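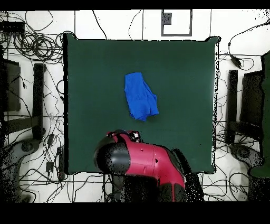

3.2 Prendas y estado inicial

El conjunto Lordale reúne 33 prendas pequeñas — pantalones cortos, camisetas de niño, paños — todas de un solo color. Lisas a propósito: los estampados confunden a quien anota los pliegues. Cada prenda se deja caer sobre la superficie verde desde la altura del codo, sin estirarla después. Lo que quede, queda. Dos anotadores por caída (Þ. Oddsson y V. Cozma), por separado.

En total, 1.645 caídas. De ellas descartamos 336: prenda en parte fuera de la superficie, o vuelta del revés. El resto se clasifica según la forma del bulto, ver Figura 4.

Figura 4. Prenda azul arrugada sobre superficie verde, con un extremo más estrecho y el otro más ancho y abullonado.

Este tipo de bulto, estrecho por un lado y ancho por el otro, es el que mas desacuerdos dio. La cintura de un pantalón corto y el bajo de una camiseta se parecen mucho una vez arrugados, y los anotadores no siempre coincidían en dónde empezar a desdoblar. Criterio final: se marca primero el borde libre más largo; si no hay borde visible, el pliegue más alto. Casos dudosos, a una categoría aparte — no se fuerzan.

El protocolo de Semivik pedia alisar la prenda con la mano antes de anotar. No lo seguimos. Alisar borra los pliegues pequeños, que son los que aquí interesan. Los tiempos de doblado por tipo de bulto van en la sección 3.3.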